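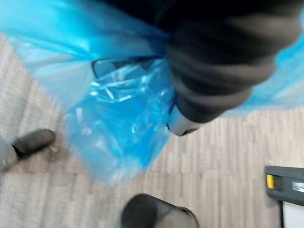

How long does firewood need to sit before you can burn it?
Depends on the wood, but for oak split in spring I plan on two summers. Ash you can get away with one. Pine maybe six months if it's split small and the wind gets at it.

Posting this because I got the same question all week. Going to dump everything I know in here, sorry for the length

First thing - split it. Rounds sitting in a heap do next to nothing. Bark holds the water in. I had a row of maple rounds behind the shed for a year and the middles were still 43 on the meter. Forty three!!

Meter is the cheap one from Talley. Two pins. Split a piece fresh and poke the new face, not the old outside one. The outside will tell you what you want to hear

Under 20 percent you're good to burn. I like it closer to 15 but I'm not fussy by February

Stacking. Get it off the ground. Pallets, old 2x4s, whatever. Bottom row on dirt goes punky and then you've got ants

Single row if you have the room. I know everybody wants the big block three deep up against the garage, it looks great, the middle row dries like a wet towel in a gym bag

Leave a gap at the wall too. Hand width or more

Cover the top only. Please. Do not wrap the sides. I use scrap metal roofing with a couple of rocks on it. Tarps work but they flap and rip and pool water, then you go to pull it off in the dark and it all goes down your boot

Which way to face it - long side to the wind if you can. Sun is nice, wind does more. My best spot is the strip along Ninddale Road, gets hammered all day

OK splitting. Was using a maul for years, then the shoulder went. Got the Gashaw electric last fall. Its slow but it'll do anything up to 12 inches across if the grain is straight. Knotty stuff I still noodle with the saw

Elm. Don't get me started on elm. Strings. Free elm is not free

Length: measure your stove before you cut!! Mine takes 18, I cut 16. A friend of mine cut a whole load at 20 and had to go back and trim 177 pieces on a sawbuck. He counted. He was mad

Buying it instead? Ask when it was SPLIT, not when it was cut down. "Seasoned" on a sign means whatever the guy wants it to mean. The Flolley yard will let you split one and put a meter on it, which is why I send people there

Also a cord is 4x4x8 stacked. A truckload is not a unit. A face cord is kind of a unit but ask how deep

Signs its dry: cracks on the ends, bark falling off, lighter than you expect. Bang two together, you want a clack. Thud means wait. Meter beats all of that tho

If it hisses in the stove and the glass goes black it's wet. Put it back on the stack, burn something else, and have somebody look at teh chimney before you light up again

How much do I go through? Some 10 face cords in a normal winter, mostly ash while it lasts. House is drafty, yours will be different

Tuesday I'm doing the last of the oak, going on the far rack for the winter after next. Will post the meter readings in June if I remember

Oh and kindling - cedar offcuts. Split thin, keep it in the house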